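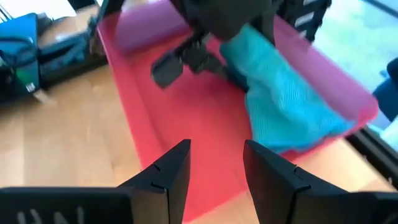 Roll it from the far end, Khrystyna-Mariia said down the phone, or you'll trap the air and it'll never go in the bag.

Ostap said yes. Phone wedged under his chin. He was looking at the clock, not the mat. Train at 11, the last one for Ritholm that got in before his sister gave up and went to bed.

"Are you rolling it?"

"I'm rolling it."

He wasn't. He was holding a sock. One sock, grey, and the other one God knows where, and the pink mat still flat out across the floorboards like it had been all week. His back. The exercises for his back. 30 of the bridge thing every morning and then lie there feeling sorry for yourself, that was how he did them anyway.

"And the towel," she said. "Not the white ones, they're the landlord's."

"The turquoise one."

"Is it dry?"

He bent and put his hand on it. Cold. Cold and damp were the same thing, his mother used to say, when she wanted a shirt left on the line. He folded it in half, then in half again the wrong way, then gave up and just shoved it in the blue bag.

"Dry enough."

"Ostap."

"It's a two hour train, it can dry on the train."

Passport. Charger. Keys, no, keys stay, keys on the hook. The letter from Hattori, 583 a month and a desk by a window, he'd read it so often the fold was going. February they had said at first. Then sooner. Then Monday, could he do Monday. He'd said yes befor he'd even sat down.

"You've gone quiet," she said.

"I'm rolling it."

And he was, now. On his knees, from the far end, leaning his weight on it, the air coming out in a long rude sigh. She heard it. She laughed, and he had to stop for a second with both arms round the thing.

"You could still come," he said.

"Get your shoes on."

"There's room. She's got the sofa bed."

"Ostap. Shoes."

The mat wouldnt go in the blue bag. It wouldn't go in the navy one either. He tied it with a bootlace, put it under his arm and went down the stairs with her still on the line, telling him which platform.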